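# Fixing a push tool that keeps climbing over the blocks

I lost most of a week in October to this one, so I'm writing it down while I still remember which knob did what. If your arm sorts blocks into groups on a flat board by shoving them with a straight tool, and every so often it faults out with a downward force error, this might save you some coffee.

My setup runs the Jakham controller with a pusher script I got from Gwilym Vaughan and then slowly ruined. It had been fine for 600 pushes. Then one evening the arm came down, hit something, shuddered, and threw a protective stop with the tool jammed hard into the board. I cleared it, ran it again, and it did the same thing 3 pushes later. Great!

## Before you touch anything

Hit the stop, and leave it stopped. I know it's tempting to clear the fault and jog the arm up from the pendant, but if the tool is loaded against the board, the arm can jump when the brakes let go. I got a proper scare that way. What I do now:

1. Press the emergency stop and keep your hands off the board.
2. Look at the tip from the side. Is it on the board, or on top of a block?
3. Release the stop and power up with the speed slider at its lowest setting.
4. Jog straight up only. No sideways moves until there's daylight under the tip.
5. Save the log before you restart the script (mine overwrites it, grrr).

## Is it height or is it the clamp?

Two things can give you the same error. Either the script thinks the board is lower than it is, or the tool has slid in its clamp and is now longer or shorter than the script believes. Mine turned out to be both, which is why it took me a week.

Check the clamp first, it's quick. Put a pencil line across the tool and the clamp ring, run twenty slow pushes over an empty patch of board, and look at the line again. If the two halves don't meet anymore, the tool is creeping. Snug the clamp screw, redo the line, run it again. I also wiped the tool down with alcohol - there was a film of something greasy on it, probably from me.

Then do the height. Bring the tool down beside the blocks, with some clear board around the tip, and go in tiny steps.

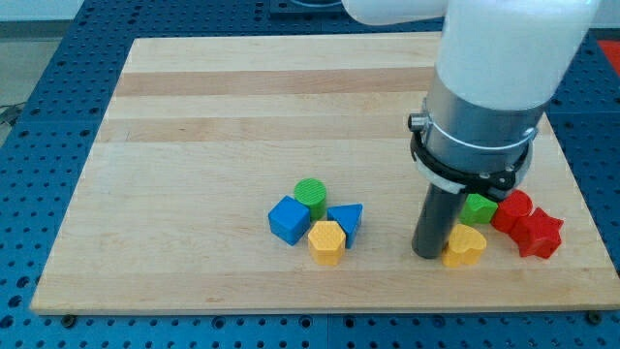
*Photo: Gwilym Vaughan*

With the tool down near the yellow heart like that, slide a sheet of printer paper under the tip and keep stepping down until the paper drags but doesn't tear. Write down the Z value. Now do the same near each corner of the board. I had always measured once, in the middle, and called it good. My board is a butcher-block type and it had cupped a little over the summer, so the right side sat higher than the left. The script was happily driving the tip into wood over there.

## Changing the script

Open the config and find `push_z`. If you've got a single number, swap it for the highest corner reading plus your paper thickness. That's the lazy fix and it works fine as long as your blocks are tall enough that the tool still catches them well below the top. If it rides too high it'll tip them over, and then you get the next problem, where the arm shoves a fallen block under its own tool.

The better fix is a little table of corner heights with interpolation between them. Gwilym's newer version has this built in - look for `surface_map` and paste in your readings.

While you're in there, check the approach move too. Mine dropped straight down onto the *start point* of the push without checking whether a block was already sitting there. With a tight group, the start point for one block can land right on its neighbor. I added a clearance check that backs the start point off along the push line until it's free, and skips the push if it can't find a spot.

## Testing it

Start slow, with your hand on the stop. Do the corners first, then pushes into open space, and leave the crowded groups for last. I kept the force limit low for the whole first session and only raised it after I'd gone through the log.

Mine has done 400 pushes since then with one stop, and that was me leaning on the table. I still check the pencil line every morning before I start it up.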